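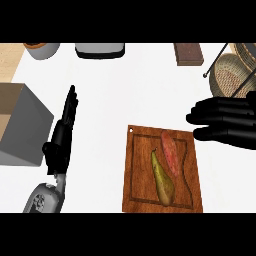
Figure 1. The produce task in the simulated kitchen, with both hands at the table.

3.2 Equipment planning and the order of purchase

The budget of a two-handed manipulation laboratory is decided mostly by the hands. In our plan the arms, the table, the computers and the safety fence together cost less than one pair of multi-fingered hands with its service contract, and the hands are also the part with the longest delivery time. For this reason we did not want to choose them from a data sheet. We built the tasks first in simulation, and we let each candidate hand attempt the same tasks before we asked any supplier for a price. The produce task in Figure 1 is the one which influenced the budget the most. A pear and a sweet potato lie close together on a grooved cutting board, and an open box stands at the left side of the table. The goal is to bring both pieces into the box. A parallel gripper can in principle take either of them, but the two touch the limits of such a gripper in different ways: the pear becomes narrow toward the neck, and the sweet potato is long and has no flat side.

We divided the equipment into three groups. Group A contains what must be bought before any experiment can begin. Group B contains what can be borrowed from the teaching laboratory for one term. Group C contains what should be bought only if the simulation shows a clear need. At the start of the planning, tactile fingertips were in Group A and a second workstation was in Group C. At the end they had changed places. This was not expected by the authors, and it is the main reason why we report the procedure in detail.

For each candidate hand we ran 200 trials of the produce task with the same start positions and small random changes in the friction of the objects. The Tornach hand completed 181 of them without tactile input. We first thought that this number was too good, and Golnar Tabrizi repeated the complete set with lower friction and a heavier sweet potato. The result decreased, but the order of the candidates stayed the same. Most of the failures happened during the approach, when the hand came too low over the board and pushed the second piece away. Better fingertips would not prevent such a failure. Better planning of the approach would, and this needs computing time — therefore the second workstation.

The objects at the back of the table also had an effect on the plan. In an early version the table was clear except for the board and the box, and all candidates looked nearly equal. When we added a wicker basket, a brown block and other kitchen items along the far side, the free space for the wrist became smaller, and one candidate with a wide housing had to be removed from the list. We would have discovered this only after delivery if we had planned with the clear table. We recommend to other groups that they model the ordinary disorder of their workplace before they compare prices, also when the final experiments will be done on a clean surface.

3.3 Costs that were missing in the first budget

The first budget was prepared by Elaheh Parsa from the offers of two suppliers, Trotska and Clasdale. Both offers were correct, but neither was complete for our purpose. The Trotska offer did not include the adapter plate between arm and hand. The Clasdale offer included the plate, but the spare tendons were sold only in sets, and one set contains more tendons for the thumb than a group of our size will use in the life of the hand. We also forgot the time of our own people. Installing the simulation model of each hand, checking its joint limits and correcting the contact shapes took 483 working hours, and this work appeared in no line of the budget. It was paid from the position of Setareh Khosravi, whose other project was delayed until February.

After this experience we changed the form of our budget table. Each item now has a purchase price, a yearly service cost and a preparation time in hours. The preparation time is estimated by the person who will do the work, and the person who requests the item cannot change it. Items with a delivery time longer than one term are marked, and for them we ask for a second offer even when the university rules do not require it.

One question remains open in our plan. The university replaces equipment on a fixed schedule, but a hand does not become old in the same way as a computer. It wears according to the number of grasps, and a successful project will wear it faster. We have asked for a maintenance reserve connected to the hours of operation, and at the time of writing the request was still with the faculty office. Until it is decided, the right and the left hand are ordered from the same series, so that the fingers can be exchanged between them when a spare part is late.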